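September 14, 2019, Saturday. Bathroom mockup, Teltesville

We use cookies to improve your experience on this site. By continuing to browse you agree to our use of cookies. Accept | Settings

Continuing with the wrist depth filter in Handel. The complaint from Rumport was that the planner keeps refusing low poses near the floor and reports a self-collision that isn't one. I could reproduce it on the first try this morning with the stock config. The voxel map had a blob where the fingers should have been masked out, and Cronin then treated the blob as an obstacle and stopped.

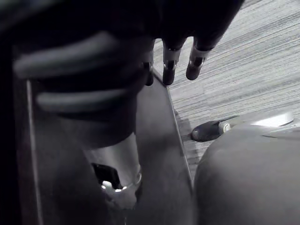 The self-filter uses the link meshes with a padding value, and the padding is a single number for the whole arm. I had it at 5 mm, copied from the old bench setup. That is fine for the palm and bad for the fingertips, where the bare metal bands at the joints throw bright highlights and the depth comes back noisy. The striped carpet behind them doesn't help, as the stereo matcher finds the same streak several times over and picks the wrong one. Changed the config loader so padding can be set per link. Old files with one value still load.

While in there I found that the mask was being built from the joint state at the time the callback ran, not the time stamp on the depth image. With the arm still, no difference. With the wrist turning, the mask trails behind the fingers. Now it looks up the buffered state and interpolates. If the lag is more than 50 ms it drops the image and logs a warning. I would like that threshold in the config too, but left it hard-coded for now. 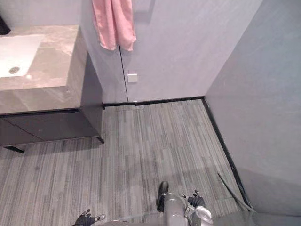
Head view, both grippers low, vanity on the left.

Head camera map is in better shape. The two baseboards give the wall fit a good line to hold on to, and the corner comes out square. The vanity is still a problem: the planner models it as one box from countertop to floor, so it won't let a finger go under the cabinet even though there is a support leg and some clearance. Splitting it into slab, cabinet and leg is the right fix. The cable on the floor is not in the map at all. It is thinner than a voxel. I don't want to shrink the voxels for the whole room just for that, so for now it goes in as a hand-drawn keep-out strip.

Reran the low poses with the new mask, 70 plans, same seeds as before. Self-collision refusals are down to 2, and both of those are at the joint limit, so I am not going to chase them today.

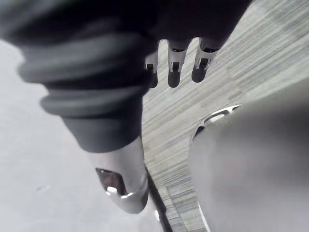 Planning time went up a little because the state lookup takes a lock. It should be possible to copy the buffer once per image and skip the lock. Haven't tried.

To do:
- per-link padding into the Rumport config, then ask them to retest
- move the lag threshold out of the code
- split the vanity model
- the unit test for interpolation still uses the May recording, which has no wrist motion in it. Record a new one.

Branch is pushed, not merged.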